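Budget for spare jaw pads and pivots on two hand-held grippers?
Posted by Gudrun Engelhardt in Equipment and Purchasing

We are planning a purchase of hand-held grippers for recording small-object handling: jewelry, hair accessories, similar items on soft surfaces. Two units, one operator. The Nilbridge quote is $592 per unit and lists no consumables. I have a ceiling of $300 for spares through March and no wear data. What should be stocked at the start, and does pad type matter enough to order two kinds?

Sayaka Kikuchi

Order two kinds. Ridged pads and smooth pads wear differently, and thin metal parts are hard on both. Keep one full set of pads per unit on the shelf and replace in pairs, left and right together. We log cycles per pad and inspect at 1,000. On fabric the interval is shorter, as the tips drag across the weave when the operator goes in low.

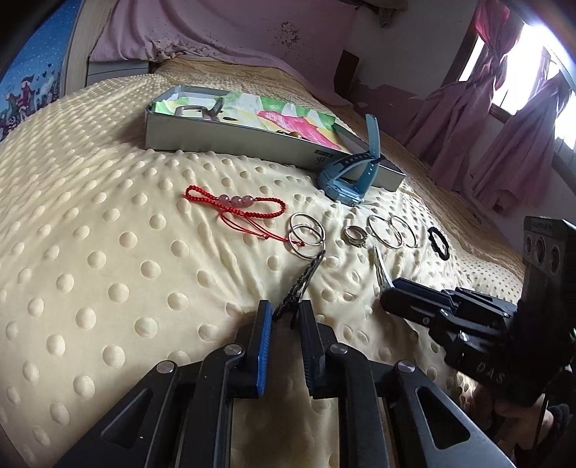 Spares should be split by part, with pads first and pivot hardware second. I would put $200 of your $300 into pads and hold the rest for pins and screws. Work out pad type from the smallest item you intend to handle. Slender hair clips and thin silver hoops lying flat on a dotted bedspread are a harder case than a watch with its strap standing up, and should set the specification. If ribbed and finely ridged faces are used on the same tool, list them as separate line items — the Stosness catalog puts both under one heading and we received the wrong ones twice.

Pins: buy one set per unit. Ours have outlasted three sets of pads.

Manalastas_parts

Depends on the gripper. We just buy pads when they run out. Shipping from Caltberg was slow so maybe get extra.

Gudrun Engelhardt

Thanks. Sayaka, is the 1,000 figure for a hard table or for fabric?

Sayaka Kikuchi

Hard table. For bedding I inspect at 300 and usually replace at the second inspection. Write the pad position on the bag when you take it off, otherwise the log is of no use when you reorder.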